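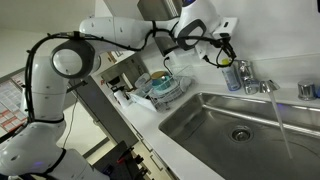 Emenholm G2 gripper: two months at the sink

Reviewed Monday, September 28, 2020

We bought the Emenholm G2 to replace the Bandetow parallel gripper we'd been running on dish-handling trials. Both are electric and both bolt to the same wrist flange, so the comparison is a fair one. The arm, the wrist sensor and the controller stayed as they were. The work was picking dishes and lidded containers out of a wire rack beside a stainless steel sink, holding them under a running tap and putting them back.

Fitting

The swap took an afternoon. Most of that went on cabling, as the G2 has separate leads for power and signal where the Bandetow has one. We run everything down the outside of the arm and over the elbow. You need slack at the wrist or the joint will pull on the plug, but too much slack leaves loops hanging under the gripper, and those catch on anything tall behind the sink. A bottle of dish soap is tall enough. Skustora sells a cable sleeve for 70 dollars that should help. Ours is still on back order.

Grip

Stroke is 116 mm, enough for a bowl by the rim and most storage containers across the body. Plates standing in the rack are the easier job. The fingertips hold well on wet ceramic and less well on wet plastic. At the default force setting we lost a container lid several times in August. Serpil Işık rewrote the close routine to step the force up in 18 increments, and the drops became rare. I would have liked the factory software to offer this.

Glasses are still a problem. The G2 reports contact a little late, and I wouldn't trust it with anything thin-walled.

Sensing

The gripper has no camera of its own, so we rely on the sensor clamped under the wrist. The G2 body is boxier than the Bandetow's and takes a bite out of the view. We moved the clamp outward by nearly 2 cm and recalibrated. Polished chrome and brushed steel give poor depth readings with either gripper, and running water makes them worse.

Water

The manual says splash resistant, with the port cover on. The cover is a push-in rubber plug and it works loose. We taped ours down. The Yüksel gripper we had on loan last year uses a screwed cover, a better arrangement in every way, though that unit was too slow for us.

Verdict

A good gripper for plates, bowls and boxes, let down by its port cover and its software. If you already own the Bandetow and only handle dry items, keep it. For wet work I'd choose the G2, and budget a day for cable routing and recalibration.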